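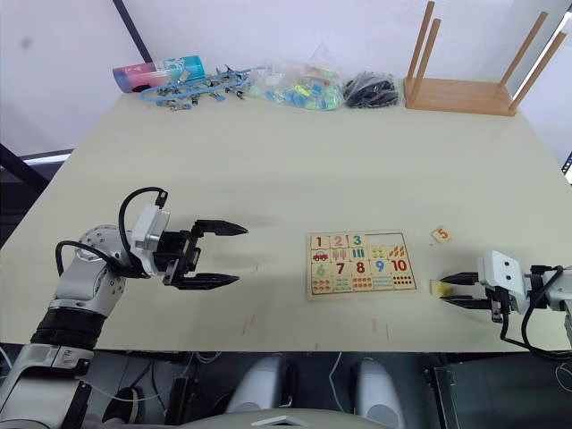
A small puzzle piece, held over a beige tabletop.

I gave up on puzzle apps in June and went back to the kind you can drop on the floor. My kids thought I'd lost it. I had a 48 day streak going on my phone and I let it die (it hurt a little, I won't lie), and I haven't missed it since.

What bugged me about the app was how badly it wanted me back. It buzzed at breakfast. It gave me coins for showing up, then wanted real money for hints. A box of cardboard has never once asked me how my day was going!

So now there's a Damgaard harbor scene on our dining table, over 400 pieces, bought secondhand at the Oltomness flea market for 2 dollars. We eat around it. People wander past with a sandwich, fit three bits of sky and wander off again, and I love that. You can't really wander past somebody's phone.

I know, I know, the apps are cheaper and you never lose a corner. Fair enough. And if you're on a train or stuck in a waiting room, go ahead and swipe. But I think little kids especially should get the chunky kind they can turn over and bang on things, and I'd say the same for tired grown-ups. Start with a small one. If your table is tiny, slide a big tray underneath so you can move the whole mess before dinner.

We use cookies to improve your visit. Accept | Manage settings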